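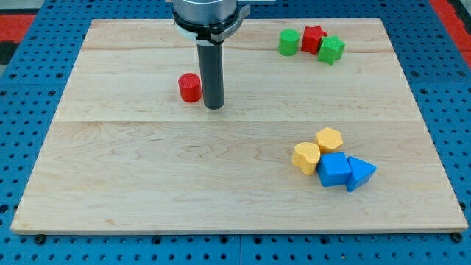
Chapter 6
Boards from Narrow Planks

Most of us, when we first think of making something flat and wide, go looking for one flat, wide piece of timber, and most of us come home from the yard a little disappointed and a good deal poorer. Wide boards are dear, and they have a habit of cupping as the seasons change. The old answer, and still the best one I know, is to glue several narrower planks side by side. A maple panel made in this way can be very handsome, with soft brown waves of grain running along it and a seam crossing a little above the middle, plain enough to find once you know to look for it. By the end of the chapter I hope you will look at every tabletop and chopping board you meet in the same nosy way (my family has long since given up asking me to stop!).

I learnt the job in the workshop at Grorkstead, from Vlasta Havlíček, who made me lay my planks out dry and shuffle them about for most of a cold January morning before she let me anywhere near the glue. I grumbled, of course, but I have done it her way ever since, and I shall ask you to do the same.

We begin with choosing and matching the planks, and then go on to planing the edges, which takes up the longest section and deserves it. After that come glue, clamps and patience. You will need 2 sash clamps to start with, a sharp plane and a good straight edge. If you skipped the pages on sharpening in Chapter 2, please go back and read them first.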